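**January – Lemeo bench, afternoon**

Carried on with the cup set for Ngui. Target is 100 good demos by the end of the month, same task as before: pick cup, put on saucer, let go, back to home. Inmaculada Rivas drove the first batch, I took over after lunch.

Notes before I forget:

- Her runs are quicker than mine and she goes in from the left nearly every time. Mine come in from above. Don't want the policy learning two habits and averaging them into a crash. Agreed we both vary the approach on purpose, written on the whiteboard.
- Threw away 3 episodes. Two were me letting go too early, the other one the logger stopped halfway and I didnt notice till the save prompt.
- Start poses too samey. Using the Stostov sheet for cup positions from now on, next position down for each run, no choosing.
- Gripper closing speed put back to the old value. Someone at Jivoscombe had it faster for the peg job and the config came across with the update. Check this FIRST next time.
- Wrist and overhead streams drift apart in long episodes. Restarting the recorder clears it. Ugly but fine for now.

Tried leaving the pauses in. Inmaculada wants them trimmed, says the model copies the dithering. I'd sooner keep the raw files whole and trim on export – then we can change our minds. She's ok with that if the export script gets writen this week. That's me then.

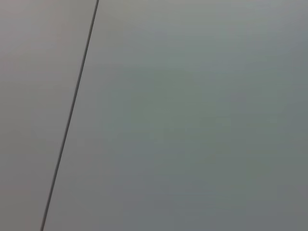
Do failed grasps go in the training set?

Only where the operator recovers and finishes the task in the same episode. Tag those "recovery". Anything abandoned goes in the reject folder with a one-line reason, and don't delete it, we may want it for the success classifier.

Still to do: labels for this afternoon's lot, copy to the Ngui share, ask Jivoscombe to keep thier gripper settings in a seperate file. Charge the pedal.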